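Perkeck board won't finish BIOS update
14 replies · 2724 views · 3 shares

chau_ha
I try to update the BIOS on my Perkeck desktop with the Clakano tool. It goes to 40 percent and then gives "error 2000". The old version still starts normally. Should I try again, or use a USB stick?

stustus_fan
USB stick, formatted as FAT32. I never update from inside Windows.

iddrisu.a
I don't agree. I have used the Windows tool since July on several machines without a problem. Close your antivirus first and run the tool as administrator.

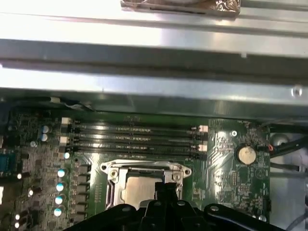
Memory slots and the metal bar over the board

chau_ha
Antivirus is closed, same error. I did not try the USB way yet — I am a little afraid to lose the board.

stustus_fan
Check the exact board revision before you download. The file for the other revision has almost the same name.

iddrisu.a
This is a good point. But please don't force the file if the tool refuses it. I did that once with an Işık laptop and had to send it for repair.

chau_ha
You are both right, I had the file for the wrong revision. With the correct one the Windows tool went to the end. Thank you, Iddrisu!

stustus_fan
I would still use the stick next time.

Last updated: 12/13/24
We use cookies to improve your visit. Accept | Settings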